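Javside 按钮与控制盒装配车间参观记录
2024年8月9日

本次参观的是 Javside 的低压主令电器部分，包括来料检验、触点块组装、控制盒装配、包装和返修五个工位。参观从上午九点开始，中午前结束。车间在二楼，一楼是注塑和仓库，注塑当天停机换模，没有进去。

来料检验在楼梯口左侧。外购件主要是接线螺钉、弹簧和密封圈，按批抽检。螺钉看头部槽形和镀层，弹簧测自由长度和压缩力。密封圈的检验比较简单，目视加卡尺，硬度由供应商随货提供报告。检验员把不合格件放进带锁的红色料盒，料盒钥匙由班长保管，每班清点后填写处置单。

触点块组装线共有12个工位，半数为手工，半数为半自动压装。按钮由三部分构成：面板侧的操作头、中间的安装座、后部的触点块。触点块以颜色区分，绿色为常开，红色为常闭，这一点与多数厂家的习惯一致。混装的触点块可以叠加，最多叠两层，超过两层后操作力偏大，说明书里不推荐。压装之后逐件测通断，接触电阻超过设定值的直接落入废品槽，不做二次测量。

操作头的种类比预想的多。平头、蘑菇头、带灯、钥匙和方形面板式都在同一条线上切换，换型时间写在看板上，标准值是22分钟。现场正在做的是金属圈平头按钮，前面是做完的一批方形按钮，尚未转走。方形按钮的端子在底部，焊接或插接均可，和螺钉端子的圆形按钮走不同的测试夹具。

控制盒装配是这次参观的重点。盒体由上盖和底座组成，四角螺钉紧固，密封圈嵌在上盖槽内。单孔到四孔的盒体共用同一种底座深度，触点块叠加后的余量有限，接线时要先把电缆引入再扣盖。装配顺序如下：

先在上盖开孔处装入操作头，定位键对准缺口；
从背面旋紧锁紧螺母，扭矩按作业卡执行；
卡上触点块，听到卡扣声后轻拉确认；
接线，套号码管；
检查密封圈是否完全入槽，合盖，对角上螺钉。

扭矩工具每班校验一次，记录挂在工位侧面。锁紧螺母用塑料专用扳手，金属扳手容易压伤螺母齿，此前返修件中有相当一部分属于这种情况。作业卡四月改过一版，增加了轻拉确认这一步，旧版仍夹在文件夹后面，盖了作废章。

寿命试验间在装配线尽头，隔一道玻璃门。试验台用气缸驱动，每按压1,000次自动停机测一次接触电阻，数据写入本地电脑。当时在测的是 Sondine 系列的圆形按钮，另外两个台位空着。环境温度没有严格控制，门口温度计读数偏高，陪同人员说夏季下午会把测试暂停。个人认为对比不同批次数据时，这个因素应当记入报告，目前的表格里没有温度栏。

包装工位把操作头和触点块分袋，再装入同一纸盒。整盒规格为110件一箱，箱内用隔板分层。Harries 的订单要求触点块预装，因此单独走一条短线，纸盒也较长。标签为双排条码，一排是厂内批号，一排是客户料号，扫码不一致时封箱机不动作。

返修区在包装工位后面，面积不大，三张长桌加一排货架。退回的控制盒先拆成零件，再分别判定。外壳主要看开孔边缘有无裂纹以及螺钉柱是否滑牙；按钮看操作行程、复位和端子氧化情况。能用的件不会回到新品流程，只供内部培训和工装调试使用。桌面为无光泽的灰褐色，小件放上去容易辨认，反光也少。返修区没有防静电要求，只有带灯型号在拆解时另行处理。

几点意见。第一，触点块颜色区分清楚，但料盒标签字号偏小，站在过道上看不清，换型时容易拿错相邻料盒。第二，方形按钮与圆形按钮的夹具外形接近，只靠编号区别，建议在底板上加定位销。第三，密封圈是否入槽目前完全依赖目视，可以考虑合盖后抽做气密检查，按批抽几件即可，对节拍影响不大。

样品间陈列的是 Brillow 系列，包括吊挂式和壁挂式控制盒，均可打开上盖查看内部。资料架上有选型手册和开孔尺寸图，可以带走。手册中的开孔图与现场工装图纸版本一致，核对过两处尺寸，没有出入。订货周期、最小起订量需另行询价，参观时没有提供书面数据。下次如有机会，希望在注塑开机时再看一遍盒体成型和去浇口的过程，重点是螺钉柱根部的缩痕控制。 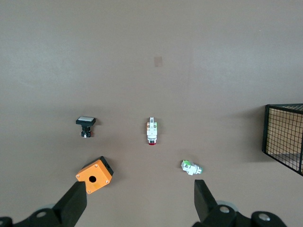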